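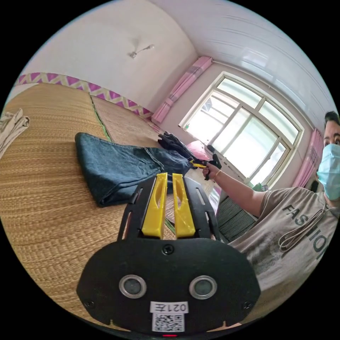

Thitima Khunthong writes that the checklist for the Skodthorpe bicycle shelter should record what the inspector found at each item, and that a column of check marks tells the next inspector very little. Her remark has been adopted. Every item below now carries a comment, including the items that passed.

# Skodthorpe Interchange: Bicycle Shelter and Approach Path

**Inspection date:** 15 May 2026
**Area covered:** Shelter, repair stand, approach path from Pradness Road, crossing at the bus loop
**Ratings used:** Pass, Monitor, Repair, Close

The shelter was opened in 2007 and holds 90 bicycles on two-level Bruven racks. The approach path is 200 feet long and is shared by riders and pedestrians. Items rated Repair are to be passed to the maintenance contractor, Boonyarit, on the day of inspection. An item rated Close must be taped off before the inspector leaves the site.

## 1. Shelter structure

- [x] **Roof panels secure.** Pass. All clips are in place on the street side. One clip on the platform side has been replaced with a longer bolt, and the end of the bolt has been capped.
- [x] **Posts and base plates.** Monitor. Surface rust on the two posts nearest the bus loop, where road salt collects. The rust was brushed back by hand and the metal underneath is sound. Repaint before winter.
- [ ] **Gutter and downspout.** Repair. The downspout empties onto the walking surface at the north entrance. Water was standing there at the time of inspection. This is the same defect noted last year, and the splash block that was ordered has not been fitted.
- [x] **Side glazing.** Pass. Scratched but not cracked.

## 2. Racks

- [x] **Lower level.** Pass. Wheel channels are clear. A bicycle with no saddle and two flat tires has been tagged under the abandoned bicycle rule.
- [ ] **Upper level, lift assist.** Repair. Three trays at the east end drop faster than they should when unloaded. The gas struts are worn. The trays have been tied in the raised position and marked out of use.
- [x] **Locking bars.** Pass. Each bar was pulled by hand and none moved.

The upper trays are the part of the shelter most likely to cause an injury, and inspectors are asked to lower and raise each one with an ordinary bicycle in it. An empty tray behaves differently from a loaded one.

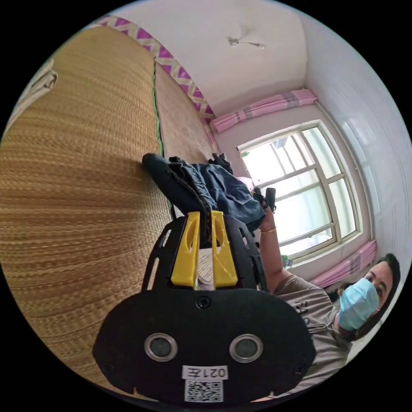
The load test should also be made with a heavier bicycle where one is available. The rack manual allows electric bicycles on the lower level only, and the sign saying so has faded on the side that faces the sun. A new sign is to be ordered in a darker ink. Until it arrives, the inspector has placed a printed notice inside the sleeve by the east entrance.

## 3. Lighting and cameras

- [x] **Shelter lights.** Pass. All fixtures come on at dusk. One lens is full of insects and should be emptied at the next cleaning.
- [ ] **Path lights.** Repair. The second fixture from Pradness Road is out. The access cover at the foot of the pole is missing a screw and can be turned by hand. Treat as urgent.
- [x] **Camera view.** Monitor. The linden by the ticket machine has grown into the line of sight. Trim in July, after the nesting check.
- [x] **Help point.** Pass. The call was answered on the first attempt, and the operator gave the correct location.

## 4. Approach path

- [ ] **Surface.** Repair. A root has lifted the asphalt beside the bench. The lip is high enough to catch a narrow tire. It has been sprayed white. Grinding is acceptable as a short-term repair, but the section needs to be relaid.
- [x] **Width.** Pass at all points except the bench, where the hedge has narrowed the path on one side. Hedge to be cut back to the edging.
- [x] **Markings.** Monitor. The center line is worn away for the last stretch before the crossing. Riders coming down the slope from Pradness Road tend to drift to the left at this point.
- [x] **Drain grates.** Pass. The slots run across the direction of travel, as required.

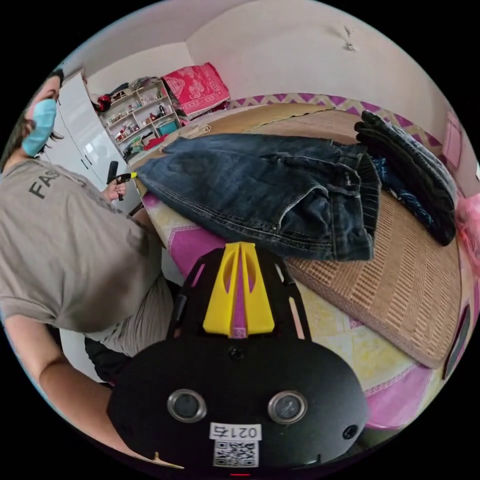 ## 5. Crossing at the bus loop

- [x] **Sight lines.** Pass. A driver leaving the loop can see the waiting area in full. The advertising board that blocked the view has been moved.
- [ ] **Tactile paving.** Repair. Two slabs rock underfoot. They should be lifted and bedded again as a pair.
- [x] **Signal timing.** Pass. The walk phase is long enough to cross while pushing a loaded bicycle at a slow pace.
- [x] **Bus stop overlap.** Monitor. When two buses stand together, the rear bus covers part of the crossing. The operator has been asked to hold the second bus at the stop line.

## 6. Repair stand

- [x] **Tools on cables.** Pass, with one tool missing. The tire lever has been cut from its cable again.
- [x] **Pump.** Pass. It reached 100 psi without leaking at the head. The gauge is hard to read in low light.
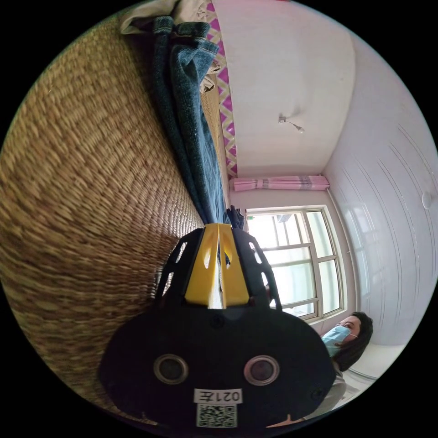
May a rider keep using the shelter while some items are rated Repair?

The shelter stays open unless an item is rated Close. Trays and fixtures marked out of use must be left alone until the tag has been removed by the contractor.

## 7. Actions carried forward

| Item | Action | Responsible |
|---|---|---|
| 1 | Fit splash block at north entrance | Boonyarit |
| 2 | Replace struts, east end upper trays | Boonyarit |
| 2 | Order electric bicycle sign | Interchange office |
| 3 | Secure access cover, restore path light | Boonyarit, urgent |
| 4 | Grind root lip, price new surface | Boonyarit |
| 5 | Bed two tactile slabs again | Boonyarit |
| 6 | Replace tire lever and cable | Interchange office |

Completed actions are to be initialed on the site copy, which is kept in the cabinet behind the ticket machine.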